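20 March 2022
Parkcombe, demonstration visit, notes written up the same evening

Went over to Parkcombe to see the Toma setup that Pamen has been talking up since September. Writing this while I still remember what was shown and what was only said.

The pitch: people do a household task with a pair of hand-held grippers, the recordings go into training, and the arm then does the task without anyone touching it. Tedunitz is their name for the software that sits between the two. They claim 1,124 usable recordings so far, 500 of them on table tasks with cups and spoons. I asked what "usable" means. The answer was that somebody looks at them. No written rule for what gets thrown out, or none they wanted to show.

We got the recording half live. The arm half was a video, sped up, with a cut right where the spoon changes direction. I asked for the uncut version and was told it would be sent. Put me down as doubtful until it arrives.

Things I liked: setup was quick and the grippers are simple enough that we could build a pair. Marker cubes are printed black and white, cheap to replace. Jaws looked decent on thin handles.

Things I did not like: the cable. They say a wireless version is coming. Also, every success figure they quoted was for one table and one set of cups. Move it to our kitchen and I'd expect those numbers to drop hard. When I said so, they agreed faster than I expected and changed the subject.

I had a turn. My first few tries were bad. There is no feel through the jaws, so you go by eye, and I kept squeezing harder than I needed to. They said new people get comfortable after 12 tries. I stopped at six and was not comfortable.
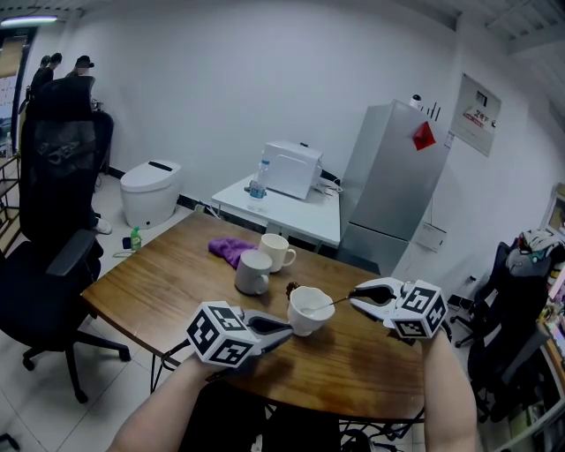

Notebook keeper, gripper bench

Spoon task at the table. The right gripper has the spoon by the handle with the bowl down in the white cup, and the left one is held over the table with its jaws pointing in. Two more mugs stand behind, both with handles to the right. I would like to see the same task with the handles turned every which way before I believe anything about it generalizing.

To do:
Chase the uncut arm video.
Ask for the failed recordings too, with counts.
Price two printed grippers before anyone mentions buying theirs.
Try a spoon and cup on our own bench, different table height, bad lighting.

No commitment made on our side. They want an answer on a joint trial and I said we would look at the video first.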